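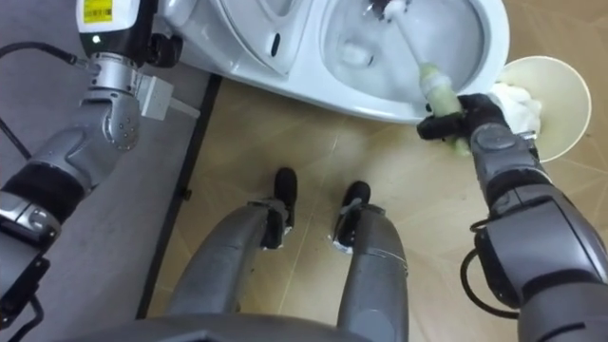 Astico washroom unit: what it does and what it leaves to your staff

Grendton sells the Astico as a two-armed, two-legged cleaner for staff and customer toilets. We stock it and we hire it out. We'd still ask you to read this page before ringing us.

The brush work is the part we'd defend. One hand grips an ordinary toilet brush and works it against the inside of the bowl, so there is no special tool to buy. Few cleaners will miss that job.

The brochure says it "frees your team". We have our doubts. At Marar, where two units were on trial from September, Kulsoom Zaidi's cleaners kept the same hours and picked up a new task: minding the machine. Somebody still refills the paper, mops behind the pan and deals with blockages. If you plan to cut shifts on the strength of this page, please don't.

Hire: 866 per month, minimum term 2 months
Training: 50 minutes per cleaner, in paid time
Spares: 27 parts held at our Nalbridge depot
Not included: brushes, cleaning fluid, floor care

Ask for Valentin Husar in hire, and bring one of your cleaners to the demonstration.

Prices checked April 2022.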